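Cloutier Grasp Planner 7
Wrist-camera grasp planning for two-finger grippers

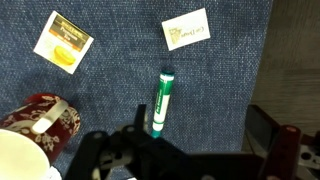
Wrist camera view: two tea packets, a marker and a mug on blue woven fabric.

Cloutier is a software package that takes the picture from a camera on the wrist and returns ranked grasps for whatever is within reach. It runs on the cell controller or on a separate PC, and it talks to the arm through the Valex motion driver or through the plain socket interface. It is sold and supported by Warnia.

What it does

Thin, flat items such as sachets and packets are treated separately from items with some height to them. For flat items the planner looks for an edge or a corner and works out a shallow approach. For pens, markers and other long items it finds the axis and closes across it. Mugs can be picked by the handle or by the rim, and you set which is preferred in the item rules.

Objects that are only partly in view are kept in the list but marked as incomplete. By default the arm will move back and take a second picture before it attempts them. This can be switched off per item.

Patterned and woven backgrounds are supported. Run the background step once for each surface, with the surface clear, and again if the lighting is changed. Very shiny surfaces still give trouble and we suggest a mat.

The gripper's own fingers are masked out of the picture using the gripper file. Files for 8 grippers are supplied. If yours is not on the list, the mask editor will let you draw one from a live picture - allow half an hour the first time.

What's included

Planner licence for one arm
Mask editor and item rules editor
Valex motion driver
Log viewer, with replay of any stored pick
Printed calibration board
Twelve months of updates

Requirements

64-bit Linux PC with 16 GB of memory
Colour camera fixed to the wrist or gripper body
Two-finger parallel or angular gripper
Network connection to the arm controller

A graphics card is not needed for single picks. It is recommended if you use the Zidalside module, which plans a whole clearing sequence in one go and checks each move against the items still on the table.

Ordering

Cloutier Grasp Planner 7, single arm: £1,759 excluding VAT
Zidalside sequence module: £546 excluding VAT

Licences are tied to the arm's serial number and can be moved twice a year at no charge. Owners of version 6 can upgrade until the end of December; send us your licence number for a price. Item rules from version 6 load without changes, but gripper masks need to be saved again in the new editor.

A trial copy is available on request. It has all the features and stops after 30 days.

Page updated September 2026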